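## 6. Sorting work in the shared tray

Section 6 applies to two-arm cells that move small electrical parts between the center tray and the four side bins. It covers layout checks, rules for entering the tray, handling of wired parts, and the record kept for each run. Start-up and emergency stop testing are in Section 4 and must be finished first.

**CAUTION:** Both arms can move without warning while the cell is in Auto. Stay outside the marked floor line until the controller shows HOLD and the drives are off.

### 6.1 Terms

- **Left arm, right arm:** as seen from the operator's side of the table.
- **Upper bin, lower bin:** the bin farther from the operator and the bin nearer to the operator.
- **Shared zone:** the tray, plus a margin of 90 mm on every side.
- **Owner:** the arm that currently has permission to move in the shared zone.

### 6.2 Layout check

Do the layout check at the start of each shift and after any bin has been lifted off the table.

1. Put the cell in HOLD and switch the drives off.
2. Set the tray across the center seam with its long sides parallel to the front edge of the table.
3. Place two bins on each side of the tray. Push the bins in each pair together until their rims meet.
4. Lay a clean white liner flat in the tray. Replace it if it is torn or if a corner lifts by more than 3 mm.
5. Place the parts on the liner. Leave a finger's width between parts, and do not let the wires of one part cross another part.
6. Check that the arm cables have free slack through the full range of wrist motion. A cable may loop around the wrist but must not hang lower than the fingertips.
7. Leave the floor line, then switch the drives on.

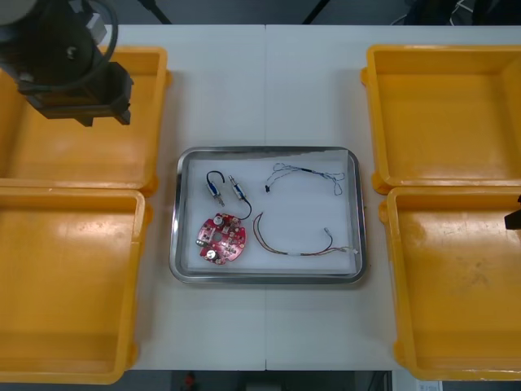 Satish Rajput asked during review of the draft whether step 5 could be dropped for cells with wrist cameras, as the software is able to separate touching parts in most cases. The step stays. Separation in software depends on lighting and liner condition, and a wire that is trapped under a second part will be pulled even if both parts have been identified correctly. The rule may be relaxed for parts with no wires, such as bare boards, if the site supervisor signs the change sheet.

**Note:** A bin with cracked flanges must be replaced before the next run. Light scuffs on the bin floor are acceptable.

### 6.3 Rules for the shared zone

Only one arm may be the owner of the shared zone at a time. The cell controller hands over ownership, but the operator is responsible for confirming that the handover works before the first run of a shift.

1. Select **Zone > Test handover**.
2. Confirm that the left arm enters the zone and that the right arm stays outside it.
3. Confirm that the left arm leaves the zone fully before the right arm starts to move in.
4. Repeat with the arms reversed.
5. If either arm enters while the other is still the owner, press stop, lock out the drives, and report fault code 34. Do not clear the fault from the pendant.

Bins are not part of the shared zone. Each arm works only over the pair of bins on its own side, and both arms may be over their bins at the same time. A part that belongs in a bin on the opposite side has to be set down on the tray liner and picked up again by the other arm. Direct hand-to-hand transfer is not permitted in sorting mode.

### 6.4 Picking wired parts

Wired parts cause most of the stoppages in this mode. Before adding a new part type, teach a grip point for it as described below.

1. Choose a grip point on the part body, on a connector housing, or on a taped section of the bundle. Avoid single wires where another point is available.
2. Keep the grip point away from any crimped terminal or bare strand.
3. Jog the arm above the part at low speed and align the fingers so that they close across the bundle.
4. Lower the fingers until the tips are level with the bundle. Do not press into the liner.
5. Close the fingers and check the live wrist view. All of the wires at the grip point should be inside the fingers or clearly outside them. 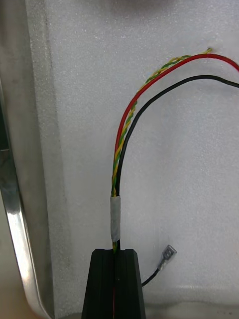

6. Raise the arm slowly and watch the free ends. If a free end catches on the tray rim, lower the part, open the fingers, and choose a grip point closer to that end.
7. Save the grip point under the part name. Include the direction in which the longest wire trails.
8. Run three trial picks at 67 percent of working speed. All three must succeed before the part type is released for Auto.

**CAUTION:** Never free a snagged wire by hand with the drives on, even in HOLD. Switch the drives off first.

### 6.5 Bin assignment

Each bin takes one class of part, and the assignment must not change during a run. Write it on the run sheet before the cell is put in Auto. A typical assignment has small motors in the upper-left bin, round circuit boards in the lower-left bin, and wiring in the two bins on the right. Two motors can lie close together on the bin floor, as they do in Figure 3, provided that their leads do not cross. Boards need more room, so the arm should release them flat and near the middle of the bin – never on top of a rim. Stop the run and empty the bin when a new part can no longer be set down without touching another.

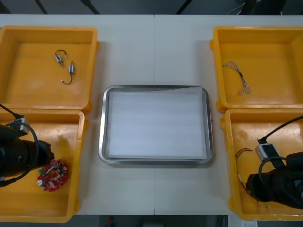 Wiring has a further limit. Release a harness only when its whole length is over the bin, including any loose ends. The tray counts as clear when the liner is empty from rim to rim, and small connectors on a white liner are easy to miss from the operator's side. Check the overhead view as well as the tray itself: with both grippers over the lower bins, as in Figure 3, the full liner is in view. If an arm blocks part of the liner, send it back to its bins and check again.

### 6.6 Interrupted runs

An interrupted run leaves parts in both the tray and the bins. Do not tidy the table before the state has been recorded.

1. Press **Hold**. Wait until both arms have stopped.
2. Save an overhead view to the run record.
3. Note which arm is the owner and whether its fingers are open or closed.
4. If the fingers are closed on a part, support the part before releasing the grip. Drives must be off.
5. Compare the parts in the bins with the run sheet. Parts in the wrong bin go back to the tray.
6. Restart from **Zone > Test handover**, not from the last step.

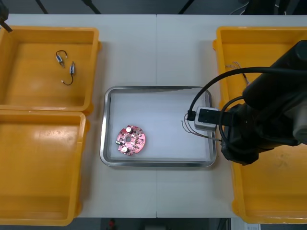

*Figure 4. Right arm over the tray, circuit board on the liner at left.*

### 6.7 Run record

Keep the run sheet, the saved overhead views, and any fault codes together under the run number. Changes to grip points or bin assignments need two sets of initials. Current approvers are Zubaida Satti and Ivar Magnusson; either one may approve a temporary change, which expires at the end of the shift.

Section text last revised October 10, 2024. For cells fitted with the older Tovgate controller, the handover test is under **Service > Arms** and the fault code is shown on the second line of the display.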